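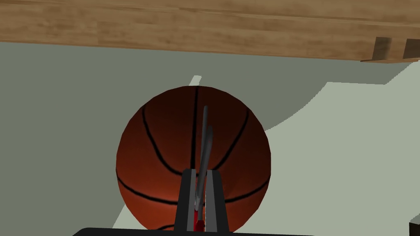

Remex Scene Planner

Motion planning and simulation software for robot arms with two-finger grippers

Remex Scene Planner is a desktop program for building, checking and replaying arm motions before they go to the real cell. You load an arm, a gripper and the objects around it, set a goal, and the planner looks for a path that keeps clear of everything else. The rendered view can be set to any camera in the scene, including one mounted behind the gripper fingers, as with the basketball under the plank at the top of this page.

Current release: 2
Released: Mar 7, 2023
Developed by: Eststead

What it does

Plans paths around fixed and movable objects. Overhead items such as shelves, planks and beams are treated as full collision bodies, and you can set a separate clearance for each one.

Renders the wrist camera view at every step of the plan, with shadows and surface textures. The images can be saved in order and used to test your own detection code.

Checks grasps on round objects. The planner compares the finger opening with the object at the chosen height and marks any grasp that is too wide for the gripper. Flagged grasps stay in the list so you can push or roll the object instead.

Replays a plan at full speed, half speed or one step at a time. Contacts are listed beside the view with the names of the two parts involved.

What's in the package

Scene editor and planner
Wodau object library, 200 models, including sports balls, boards, blocks and kitchen items
Python interface
Command line tool for batch runs
Printed quick start guide (boxed licence only)

Batch runs

A batch job changes the starting position of the arm, the lighting and the colour of each object between attempts. A single job can hold up to 500 scenes. Results are written to one table with a row for each attempt, and any row can be opened again in the editor. Jobs that stop partway can be resumed from the last finished scene.

Requirements

64-bit Windows or Linux
A graphics card is needed for rendered camera views. Planning alone runs without one.
Arm description in URDF format

Known limits

Soft objects are modelled as rigid. A ball will roll and bounce but will not squash between the fingers. Cables and hoses on the wrist are not simulated, so leave extra clearance if yours hang loose.

Licence and price

Single seat, boxed or download: $665
Includes updates within release 2. Customers who bought release 1 in February can move to the current release at no charge.

Teaching licences are sold through Duangkaew. Please have your course code ready when you order.

Related items

Wodau object library, standalone
Remex wrist camera calibration tool
Remex Python interface manual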